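침대 위가 간식 창고, 프라란스(Prarance) 숙소 이용자 인터뷰

클렌덴 역에서 버스로 14분. 드라바벤 3층에 장기 투숙 중인 그를 만난 건 9월 저녁. 야근 직후라 시간이 별로 없다고 했다. 바로 물었다. 왜 간식을 침대에 펼쳐 놓나.

"책상이 좁아요. 서랍에 넣으면 까먹고요. 이불 위에 다 쏟아놓고 보는 게 제일 빨라요."

정리는 2주에 한 번. 먹을 것, 나눠줄 것, 버릴 껍데기. 기준은 그게 전부라고.

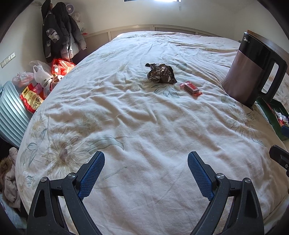 주전자 얘기도 나왔다. 방에 주방이 없으니 물 끓일 게 필수. "차 없이 단 거 못 먹어요. 500밀리면 두 잔 나와요." 이불에 부스러기 안 떨어지냐니까 웃는다. 떨어진단다. 그래서 커버를 자주 턴다고, 꽃무늬라 티가 덜 나서 더 문제라고 했다.

수입 과자는 들라미니 상가에서 산다. 글씨를 못 읽어도 그림 보고 고른다. "웨하스 케이크 같은 건 실패가 없어요. 근데 초콜릿 든건 여름에 못 사요."
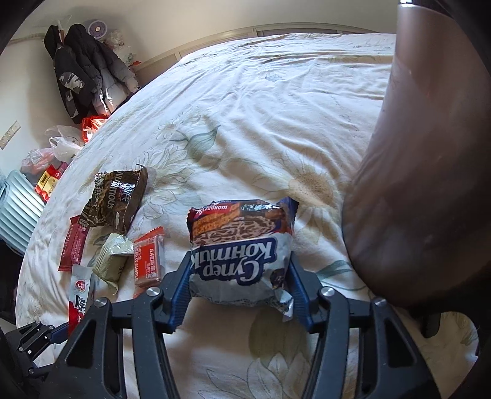
키릴 문자 포장의 웨이퍼 케이크. 'шоколад'는 초콜릿이라는 뜻.

단 것만 있는 건 아니다. 매운 곤약도 꼭 챙긴다고. 밤에 출출할 때 하나. "두 개 뜯으면 다음날 속이 아파요. 진짜로."

한 달 간식비는? 400위안에서 끊는단다. 넘으면 다음 달에 뺀다. 잘 지켜지냐는 질문엔 대답을 좀 미뤘다. "...거의요."

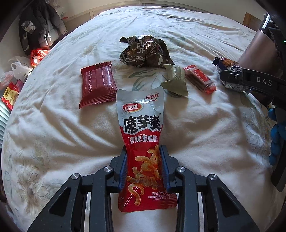
웨이룽(卫龙)의 매운 곤약 간식 '모위솽(魔芋爽)'과 이불 위의 다른 간식들.

마지막으로 정리 요령 하나만. 뜯은 봉지부터 치우라고 했다. 안 그러면 빈 건지 남은 건지 몰라서 다시 다 만져보게 된다구. 나오는 길에 사탕을 한 줌 받았다.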